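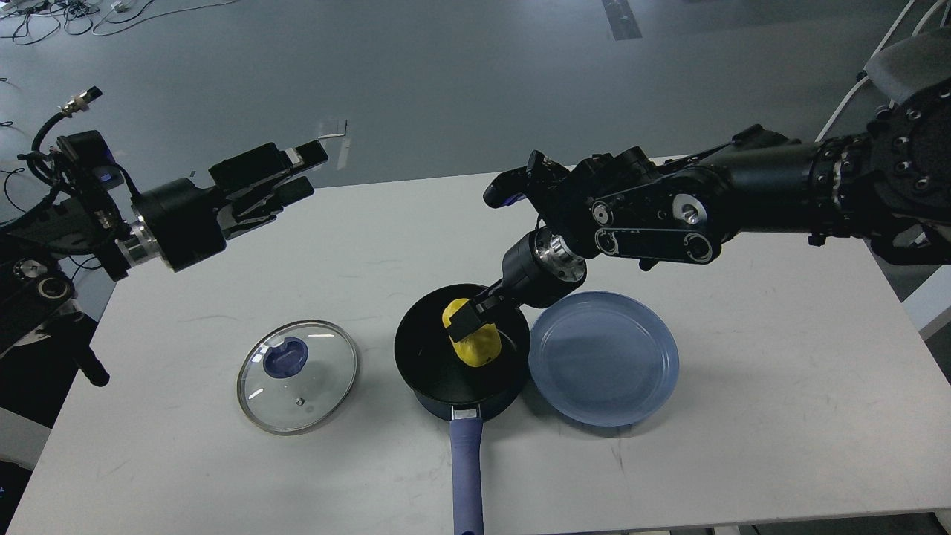 *A saucepan, its glass lid, a light blue plate. And a duck in the pan!*

# Why Does a Pan Need a Lid?

Quick one today. Lids! You've seen a thousand of them. They go on top, they come off, somebody drops one and it makes a huge noise. So what do they do all day?

Let's start with the duck. Ducks in pans are for pretend cooking ONLY. Rubber goes soft and stinky on a hot stove. But a duck is great for pretend soup, and pretend soup is how lots of good cooks got started.

## First, the pan

A saucepan has tall sides and one long handle. Tall sides keep soup in. The long handle keeps your hand away from the hot part. Metal lets heat zoom through it fast, and plastic is slow, so lots of pans have a metal part for the cooking and something slower for the holding.

Nonstick means the inside has a super slippery coating. Eggs slide right off. Metal forks can scratch it though, so use a wooden spoon.

Grown-up cooks turn the handle to the side when the pan is on the stove. If it sticks out over the edge, someone walks by, bump, soup on the floor. Or on a person, much worse.

## Now the lid

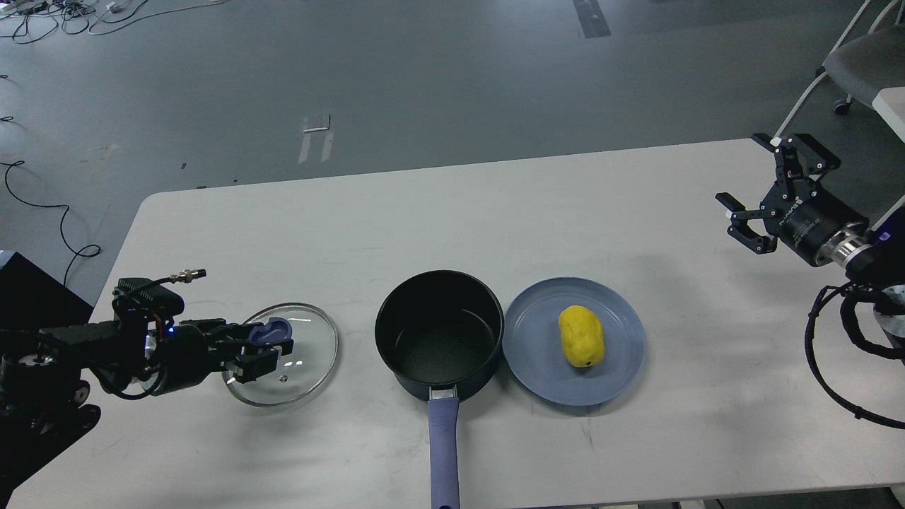

*Lid off, flat on the table. The knob in the middle is the part you hold.*

Heat up water and some of it turns into steam. Steam is water that has gone off into the air as a gas. You can't really see it! The white cloudy stuff over a pot is teeny drops, made when the steam cools down again.

No lid: the steam floats off and takes heat with it. The stove has to work harder.

Lid on: steam hits the lid, cools a bit, turns back to drops, and drip drip drip, back in the pan it goes. Same water, round and round. Kind of like rain in a very small sky.

So a pan with a lid boils sooner. Want to test it? Ask a grown-up to boil the same amount of water twice, in the same pan, starting cold both times. Once with no lid, once with. You be the timer person. Write both times down becuase you will forget.

In our kitchen (January, cold tap water, half a pan) it took around 18 minutes without the lid and 15 with it. Your stove will be different. That's fine, see which one wins.

## Why glass?

So you can peek. Every time you lift a lid the steam gets out and the heat goes with it. A glass lid means you can look at your potatoes and leave them alone. It does fog up, yes. Wait a bit.

Some lids have a tiny hole too. That's a vent. It lets a little steam out so the lid doesn't rattle and the pan doesn't bubble over as easily.

## Potatoe time

A real potato goes in the pan. A toy one can wait on the plate, or go in with the duck when the stove isn't part of the game.

Real potatoes are hard because they're packed with starch, and the starch sits inside tiny cells. Hot water makes the starch swell up and the glue between the cells go weak. Then a fork goes in easy. Small chunks cook faster than a whole one, the heat doesn't have so far to travel.

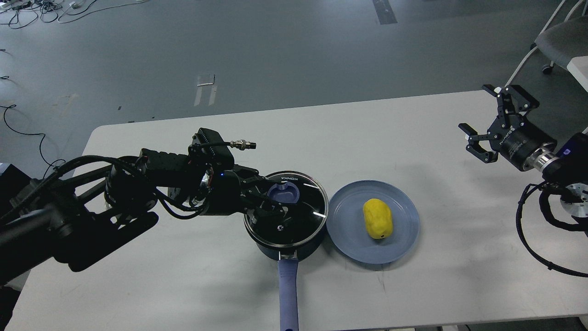 Round pans get round lids, and there's a neat reason. A round lid fits whichever way you turn it. No corners to line up. Try it with a square box and its lid, then with a jam jar. Jar wins.

The size has to match as well. Too small and it falls in the soup. Too big and it slides about and steam sneaks out the side.

## Playing kitchen

Stuff to try with a pretend pan, no stove:

- put the lid on with your eyes shut, using only the knob
- move a toy from pan to plate with tongs, no hands
- guess which toys fit under the lid, then check

## Hot stuff rules

Ask before you touch anything on a stove. Always. When a grown-up takes a lid off, stand back, and they should tip it so the steam goes away from their face. Steam burns are nasty. And glass lids don't like going from hot to cold water in a hurry, they can crack, so let them cool first.

Ok, go count the lids in your kitchen. Then count the pans. Bet they don't match.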